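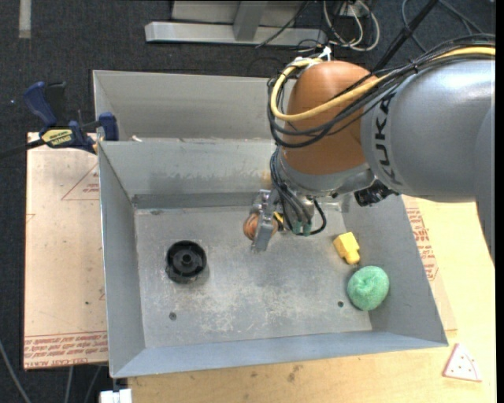

航空维修资料翻译与备件计划岗位招聘(中文岗位,两个方向)

招聘单位:Brorel 航空保障公司
工作地点:Sarkbridge 机场南区,部分时间在 Rollodham 备件仓库
岗位编号:146
合同形式:全职,首个合同期为两年,可以续签
开始时间:九月,具体日子与录取的人商量

一、我们是做什么的

Brorel 是一家给中小型航空运营人提供维修保障的公司。我们的客户有海上巡逻飞机的运营单位,有医疗救护直升机的运营单位,也有几家支线货运公司。我们自己不拥有飞机。我们的工作是:飞机停下来以后,让它在约定的时间内重新可以飞。为了这个目的,我们做航线维修、部件送修的管理、备件的采购和储存,还有技术文件的整理。

两年前我们开始和 Abou Zeid 部件修理厂合作。这家厂修理起落架作动筒、液压泵和燃油泵,它的一部分客户和供应商使用中文。从那个时候起,我们每个月收到的中文文件越来越多:工卡、拆检报告、适航标签的附件、报价单、关于交货延迟的信。目前这些文件由两位同事在本职工作之外处理,这样做已经不合适了。所以我们设立一个中文小组,这次招聘就是为这个小组找人。

本广告的作者母语不是中文。如果有的句子读起来不自然,请原谅,也请您不要因此认为我们对中文的要求不高。正好相反,我们需要一个中文比我们好得多的人。

二、两个方向

这次招聘分为两个方向。您可以申请其中一个,也可以两个都申请,但是请在求职信的第一行写清楚。

方向甲:维修技术资料翻译(两个名额)

主要工作如下。

把拆检报告、修理报告和工卡从中文译成英文,有时候从英文译成中文。文件的长度差别很大,短的只有一页,长的超过 500 页。长的文件不会交给一个人单独完成。

维护我们的术语表。术语表现在放在一个电子表格里,有不少重复的条目,同一个零件有时候有三个中文名称。我们希望新同事在头几个月里把它整理出来,并且与工程部门一起决定哪一个名称是正式使用的。

在电话会议中做口头翻译。会议一般在上午八点到十点之间,因为时差的关系,偶尔会更早。会议的内容多数是技术问题,少数是付款和运输的问题。

发现原文有疑问的时候,写出疑问并且退回给工程师。请特别注意这一点:在我们的工作里,译者不可以替原文改正数字。如果报告上的扭矩值看起来不对,您把它照样译出来,加上标注,然后通知负责的工程师,由他来判断。

方向乙:备件计划(一个名额)

主要工作如下。

根据客户的维修计划,提前计算哪些备件需要订购、什么时候订购。我们要求周转件在计划停场以前至少 30 天到达 Rollodham 仓库,消耗件至少 15 天。这个要求目前不是每次都能做到,改善它就是您的任务。

与使用中文的供应商联系,跟踪订单、送修件和退件。大部分联系是书面的,一部分要打电话。

检查到货文件。件号、序号、批次和适航标签必须互相一致。如果不一致,零件进入隔离区,您负责与供应商把问题解决,之后由质量部门放行。您没有放行的权力,这个请在申请以前了解。

每个月准备一份缺件清单,向维修经理说明每一项的原因和预计到货时间。清单用英文写。

对一些停产的零件,与工程部门一起寻找替代来源。有些客户的飞机机龄比较大,原厂已经不再供应部分零件,所以这项工作一年比一年多。我们希望在飞机服役的较早阶段就考虑这个问题,不要等到缺件以后才开始找。

三、我们对申请人的要求

两个方向都需要满足的条件:

中文为母语或者达到同等水平,能够写正式的商业信件和技术文件。简体字是必需的,能读繁体字更好。

英文的阅读和书写良好。英文口语达到可以参加工作会议的程度就可以,我们不看口音。

在 Sarkbridge 有合法的工作许可,或者有资格申请。我们可以为录取的人办理申请需要的雇主文件,但是申请费用的一半由个人承担。

能够通过机场控制区的背景审查。审查由机场当局进行,我们不能影响它的速度和结果。

方向甲另外需要:

有两年以上的技术翻译经验。航空方面的经验最好,机械、船舶、铁路、能源方面的经验也可以接受。文学翻译和一般商务翻译的经验我们很尊重,但是不能算在这两年里面。

会使用至少一种翻译记忆软件。具体哪一种没有关系,进公司以后都要学习我们使用的那一种。

方向乙另外需要:

有三年以上的备件、物资或者供应链工作经验,其中至少一年在航空、国防或者轨道交通行业。

熟悉图解零件目录的使用,知道互换性说明怎么读。

能够熟练使用电子表格。我们的计划系统比较旧,很多计算仍然要导出以后再做。

下面的条件不是必需的,但是对您有帮助:持有维修人员执照(包括已经过期的);在军队或者海岸警卫队的飞机维修单位工作过;懂得液压或者燃油系统的基本原理;会第三种语言。

刚毕业的人可以申请吗?方向甲可以,条件是您学的是机械或者航空专业,并且能给我们看两份自己做的技术翻译。方向乙暂时不可以。

四、工作时间和地点

每周工作五天,每天七个半小时,早上七点半到九点之间可以自己选择开始的时间。有飞机因为缺件停在地面的时候,方向乙的同事可能需要在晚上接电话。这种值班按月轮流,有单独的津贴。方向甲没有值班。

办公室在机场南区二号楼,从 Sarkbridge 市区坐公共汽车可以到达。方向乙每周有两天在 Rollodham 仓库工作,公司有班车,早上七点从市区出发,下午五点回来。

试用期为三个月。试用期里不能在家工作,因为新同事需要和工程师坐在一起,看实物,问问题。试用期以后,方向甲每周可以有两天在家工作,方向乙每周一天。涉及出口管制的文件不可以带出办公室,也不可以在家里打开。

五、待遇

工资按照公司的技术人员等级表确定。方向甲从第四级开始,方向乙从第五级开始,有经验的人可以高一级。等级表会随面试通知一起寄给您,这样您在面试以前就知道数字,不用猜。

每年有 30 天带薪假期,法定假日不包括在内。工作满一年以后,公司为您缴纳补充养老金。

语言课:每位同事每年可以上一门语言课,费用由公司支付。中文小组的同事也可以选择反过来给工程师上中文课,每小时另外付费。去年有几位工程师已经提出了这个愿望。

搬家补助:从其他城市或者国家搬来的人,凭票据报销,上限写在合同里。

培训:所有新同事参加人为因素、防止外来物损伤和适航文件基础三门课程,在前六周内完成。方向甲的同事还会在 Abou Zeid 修理厂学习一周,看部件怎么拆开、检查和装配。我们的经验是,看过一次液压泵的拆检,再翻译拆检报告,错误会少很多。

六、怎样申请

请准备下面的材料:

第一,简历,中文一份,英文一份。两份的内容应该相同。不需要照片,不需要写年龄和婚姻状况。

第二,求职信,一页,中文或者英文都可以。请写明申请哪一个方向,最早什么时候可以开始。如果您的简历里有较长的空白时间,可以解释,也可以不解释。

第三,方向甲请附一份您做过的技术翻译,原文和译文都要,三页以内。如果文件有保密义务,请不要寄来,可以另外选一篇公开的文章来翻译。

第四,方向乙请附一页说明,写一次您处理过的缺件情况:缺的是什么类型的零件,您做了什么,结果怎么样。结果不好的例子也可以用,请把原因写清楚。请去掉客户的名称。

材料请合并成一个文件,通过公司网站“招聘”栏目上传,并且填写岗位编号 146。纸质的材料我们也接受,请寄到 Sarkbridge 机场南区二号楼 Brorel 人事办公室收,但是不能退还。

收材料的时间到六月底为止。晚到的材料不进入这一轮,我们会保存六个月,有新的名额时再看。

七、选拔的过程

七月上半月,我们阅读所有的材料。不管结果如何,每一位申请人都会收到书面的答复。

接下来是笔试,在网上进行。方向甲的笔试是翻译一份 500 字的拆检报告节选,可以查词典和网上资料,不可以使用自动翻译,时间为两小时。方向乙的笔试是一道计划题:给您一份维修计划和一份库存表,请您写出订购建议,时间也是两小时。

通过笔试的人参加面试。面试用中文和英文两种语言进行,有一位工程师、一位人事同事和一位外聘的中文教师参加。面试的前 15 分钟由您来提问,我们认为先让申请人问比较公平。住得远的人可以通过视频参加,亲自来的人,火车票和一晚住宿由公司报销。

结果在八月通知。背景审查在双方签字以后才开始,通过审查是合同生效的条件。所以请您在审查结束以前不要辞去现在的工作。

八、常被问到的几件事

以前没有进过机库,是否有影响?方向甲没有影响。方向乙最好有一些现场的经验,不过仓库的经验同样算。

能不能兼职?方向甲的一个名额可以改成百分之八十的工作量,请在求职信里提出来。方向乙不能。

需要搬重物吗?翻译岗位不需要。备件计划岗位有时候要在仓库里核对零件,重的零件由仓库人员搬动。

有没有出差?方向甲每年两次左右,方向乙每年三到四次,每次不超过一个星期,多数是去供应商那里。

办公室和仓库的无障碍条件:二号楼有电梯,仓库的办公区在一层。如果您在笔试或者面试时需要特别的安排,例如更长的时间或者更大的字体,请在上传材料的时候注明,这个信息不会交给评分的人。

其他问题请通过网站上的联系表格提出,标题写“146 号岗位”,可以用中文写。人事办公室在工作日的上午九点到下午四点回复,一般两个工作日之内会有答复。

Brorel 航空保障公司人事办公室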